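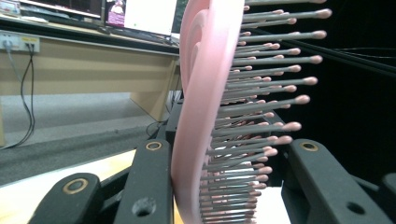

Search this journal Search Advanced search

4.2 Grooming items in shared bathrooms

Figure 3. Hairbrush from the grooming group: pink body, gray pins with pink ball tips.

Of the 348 objects logged in the Kunencombe households, 53 fell into the grooming group. Hairbrushes and combs made up the largest part of it, followed by clips and hair ties kept in jars or drawers. We treated a brush as one object even when it was stored with a comb pushed into its pins, a habit we met in several homes.

Brushes were hard to place under the storage scheme we took from Aydoğan. That scheme sorts objects by the room in which they are used, and a brush is used wherever there is a mirror. Residents named the bathroom, the hallway and the bedroom as the "right" place for the same brush, sometimes within one household. In 10 homes the brush had no fixed place at all and was left on whatever surface was nearest — most often a windowsill or the arm of a couch.

Shape also matters. A brush of the kind in Figure 3 has a rounded back and a deep field of pins on one side, so it takes up more room in a drawer than a flat comb does. The pins are long and thin, each ending in a small ball, and residents told us that hair ties and loose threads caught on pins of this type when the brush was put away with other things. Malathi Iyengar, who coded the drawer contents, recorded these tangles as a separate field from May onward. Earlier entries were not recoded.

Color was mentioned more often than we expected. Where two or more people shared a bathroom, a bright brush was easier to claim and was less likely to be moved by someone else. Sunita Ahuja found the same pattern for toothbrush cups (Section 4.4).

We use cookies to improve your experience on this site. Accept Manage settings

The Relo checklist asks for one storage place per object. For grooming items we allowed two, a main place and a resting place, and this change removed most of the disagreement between coders. The remaining cases were brushes carried in bags, which we left out of Table 5.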